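The bench, the whole bench and nothing but the bench

Posted in Kitchen, Grumbling

There are two kinds of people in my house: those who believe a kitchen bench is a work surface, and those who believe it is a shelf that happens to be at a convenient height. I'm the first kind. The second kind pays half the mortgage, so we have had to negotiate.

For most of last year you could not have rolled out a scone on our bench without first relocating a toaster, a fruit bowl, the other fruit bowl (for fruit we'd given up on), three days of mail, a bike light, and a bag of bird seed. We don't have a bird. I once made an entire lasagne on the ironing board, and while I stand by the lasagne I wouldn't recommend the method, particularly at the béchamel stage.

So in March I drew a line. Everything that lives on the bench has to live along the back, and everything else finds a cupboard or goes to the op shop. The front and middle belong to whoever is cooking. I announced this at dinner to a reception I'd call polite.

It took the best part of a weekend. The bread maker went first, having produced two loaves in its life, both of which could have been used to chock a caravan. Then the knife block, which held one good knife and a lot of wood. The mugs were culled with some ceremony. I found a spiraliser I'd have sworn on oath we didn't own, and a warranty card for a kettle that died two kettles ago.

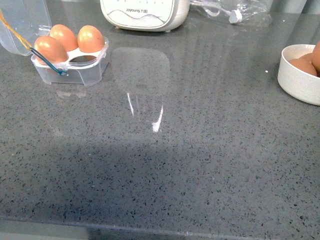 The survivors, and a great deal of stone.

I'd forgotten how much speckle there was. When we chose the benchtop I was shown 28 little sample squares by a very patient woman in a showroom, every one of them grey with bits in it, and I took them all home and laid them out on the floor like a man losing at patience. The one we went with has black flecks, dark grey flecks and white flecks, and its great selling point was that it wouldn't show crumbs. I can confirm this. It hides crumbs so well that you find them with your forearm. It also hides peppercorns, poppy seeds, the back of an earring and, on one occasion, an ant, who I think was as surprised as I was.

The kitchen came to $3,415 over what we'd said we would spend, and I blame the benchtop for most of that. I mention the figure only because I was made to promise I'd stop mentioning it at barbecues, and this is technically not a barbecue.

Now, the eggs.

The egg holder was the subject of the longest discussion of the whole exercise. It's a clear plastic thing with a hinged lid, it takes up hardly any room, and I was in favour of it going in the fridge. The counter-argument was that eggs in the fridge are forgotten and eggs on the bench are eaten. I said that sounded like something off a fridge magnet. We then had words about fridge magnets, which is a separate post.

I lost, and the eggs stayed out. And I have to report, with bad grace, that I've come round. You can see at a glance how many you've got. Under the old regime the carton lived on the bottom shelf, and I would open it on a Sunday morning with a pan already on the heat to discover one egg and a feather. I'd then walk to the shop in my slippers. Our neighbour Kavinda Pramanik, who is usually out watering at that hour, took to saying "Eggs?" as I went past, and I took to saying "Eggs," and for a good while that was the entire friendship.

He has since pointed out that I could have knocked on his door at any time, as he always has a dozen in. This was good of him, and would have been better two winters ago.

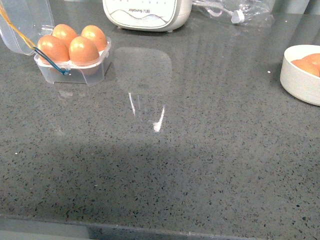
Photo: taken at home, our kitchen. Please ask before reusing.

Four is the right number, by the way. Two each, or a small cake, or a frittata if you pad it out with potato and don't oversell it to guests. The household has proposed a bigger holder. The household has been told that this is how it starts. You get a bigger holder for the eggs, and then something for the garlic, and before long there's a little stand for the bananas and you're back at the ironing board with a tray of lasagne sheets.

The other permanent resident is the white appliance at the back, with the soft grey wave across its front. It got its place without a hearing. I'd put it up for the cupboard and was asked, quite calmly, whether I would like to be the one who lifted it down every time. I would not. It stays.

As for the rest of it, I've been wiping the bench down every night, corner to corner, and it takes me 40 seconds. It used to take a quarter of an hour and a bad mood. I've started doing things on it just because I can. Last week I made dumplings and laid them all out in rows with room to spare, and then stood there for a bit looking at them until they stuck to the bench. (Flour it first. Flour it more than that.)

There has been some backsliding. Mail still turns up in the middle, usually in the form of something from the council about bins. I came down one morning to find a single sneaker, left foot, sitting there as if it had been served. And the bird seed has reappeared twice, in two different spots, with nobody prepared to own up to it. I've moved it to the shed and I'm keeping an eye on the back door.

Next job is the drawer under the cooktop, the one that only opens if you hold the ladle down with a ruler. If I don't post for a while, I'm in there.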